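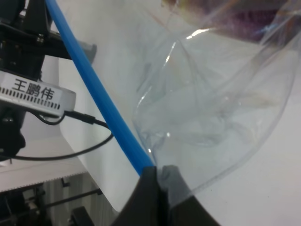 Aroha Harawira says clear film should never be folded into a neat square, as the creases turn white and the sheet splits along them the second time it is used. Štefánia Lukáč has always folded hers and says she has sheets going back years. Both ways of doing it are in use at the Varkstead store, and the film gets used again either way.

Home | Gallery | Packing notes | What we take | Find us

Clear film
Packing materials at the Varkstead store

Crumpled clear film, with the light catching on the ridges. Several layers together look cloudy, and a single layer is easy to see through.

This page of the gallery is for the soft plastic that comes in around other things. Wostari lends out crates, blankets and wrapping for house moves, and takes them back afterwards. The film is the part people ask about most, usually because they have a large heap of it on the floor and want to know if it is rubbish.

Mostly it isn't. A big sheet that has been round a mattress or a sofa can go round another one. Smaller pieces are good for drawers, lampshades and picture frames. The very small bits we use as padding, loosely balled, in the corners of crates where something might otherwise slide.

Sorting

Film comes back in all states. We shake it out first, outside if the weather allows, and pull off any tape. Tape is the main nuisance. If it won't come away cleanly we cut round it and keep what is left, even if that makes an odd shape.

Then it goes by size. Anything that will cover a single mattress goes on the long shelf. Anything smaller goes in the bins underneath, which are marked by length along the front. Torn film goes in the sack by the door, and so does anything with food or paint on it. The sack goes to the recycling point at Plastirwood, which takes clean clear film only. Coloured film and bubble wrap have to go separately.

Feel is a fair guide to what you have. Soft film that stretches under your thumb is the ordinary sort. Film that crackles loudly and tears in a straight line is usually from flowers or food gifts, and Plastirwood won't accept it. If you can't tell, leave it on the bench and one of us will look at it.

Flattening

A crumpled sheet takes up a surprising amount of room. Lay it on the big table, take hold of two corners and walk them apart, then smooth from the middle outwards with a forearm. Film clings to itself and to sleeves, more so in dry weather with the heating on. A slightly damp cloth wiped over the table first will stop most of that.

To find the edge of a tangled piece, don't pull at the middle. Pinch any loose part and let the rest hang from it. The corners tend to drop out at the bottom and you can start from there.

Storing

Aroha's method is to roll it round a cardboard tube. We have a good supply of these from Chauke, the fabric shop, at 58 cm long. Fold the sheet once or twice lengthways to fit the tube, roll it fairly tight, and hold it with a strip of cotton tied in a bow. Please don't use elastic bands, which perish and stick.

Štefánia's method is to fold in half, then in half again, pressing the air out as you go, and stop there. It is quicker — and it stacks. For sheets that will be out again within the week it is probably the better of the two.

Keep both kinds out of the sun. The shelf under the window was moved in August after the film on it had gone yellow and brittle.

Using it again

Film is for keeping off dust and scuffs. It isn't padding for anything heavy, so put a blanket on first and the film over it. Don't wrap anything damp, and take the film off the same day if you can, particularly from wood or leather. We have had a table come back with a bloom on the top from being left wrapped over a month in a garage.

Two people can wrap a mattress in a few minutes if one lifts and the other pulls. With one person it is easier to stand the mattress against a wall and drop the film over the top like a pillowcase.

All film should be kept well away from small children and pets, including the pieces put aside for sorting.

Last year the store lent out 417 sheets and had 231 back in good enough shape to lend again. The rest went to Plastirwood or stayed with the people who borrowed them, who are welcome to them. If you have some in the loft, we would still be glad of it. Bring it in a bag, unsorted is fine, and leave it on the trolley inside the side door.

We use cookies to remember your settings on this site. Accept | Change settings

Contact the store | © Wostari, Varkstead | Back to top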